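Print this page | E-mail this page

Section 3: Sealing your benchtop (Curnis stone sealer)

Read all of it before you open the tin. Goes off quick once the lid is off.

Before you start
- Test patch first. Somewhere out of sight, behind the kettle or under the microwave.
- New benchtop? Leave it 3 days after fitting.
- Windows open. Gloves on.
- One 300 mL tin does a normal kitchen bench, two coats.

CAUTION: Flammable. Pilot lights off. Keep kids and pets out til it's cured.

3.1 Cleaning
1. Clear everything off. Toaster too.
2. Wash with warm water and a drop of dish soap. No vinegar, no lemon, no bathroom spray. Acid etches marble and you can't seal over it.
3. Rinse twice. Soap film is the usual cause of cloudy patches.
4. Dry with a clean towel, then leave overnight.

Note: old oil stains need a poultice, see Section 5. Sealer locks them in.

3.2 First coat
1. Stir, don't shake.
2. Wet a lint-free cloth and wipe on in overlaping strips, back wall to front edge.
3. Wait ten minutes. Top up any dull spots.
4. Buff off everything left on the surface. Dont let it dry there, it goes tacky. If it does, wipe with a bit of fresh sealer and buff again straight away.

3.3 Second coat
1. Wait 80 minutes. Longer if it's humid.
2. Same again, thinner.
3. Buff until the cloth drags clean.

3.4 Walls and corners
1. Mask printed or papered walls right down to the bench. Low-tack tape only.
2. Small brush for the corner, hardly any sealer on it.
3. Wipe metal trim as you go. Dried sealer on metal has to be scraped.
4. Pull tape while the coat is still damp.
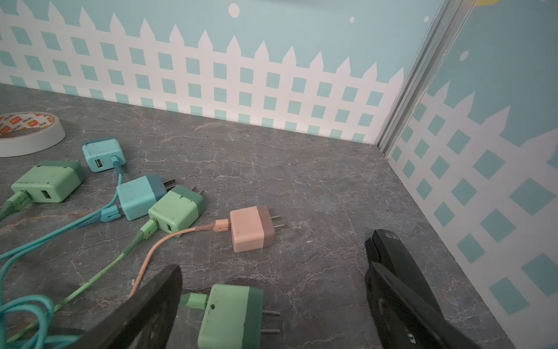

3.5 Curing
1. Light use next morning. No water for 24 hours.
2. Water drop test after that. Beads up, you're done. Soaks in and darkens, one more coat.
3. Rags: lay flat outside to dry, then bin. Never in a pile.

Stuck? Ask for Chiamaka Jibrin at the Norkport counter, extension 196. Closed Wednesday.

Print this page | E-mail this page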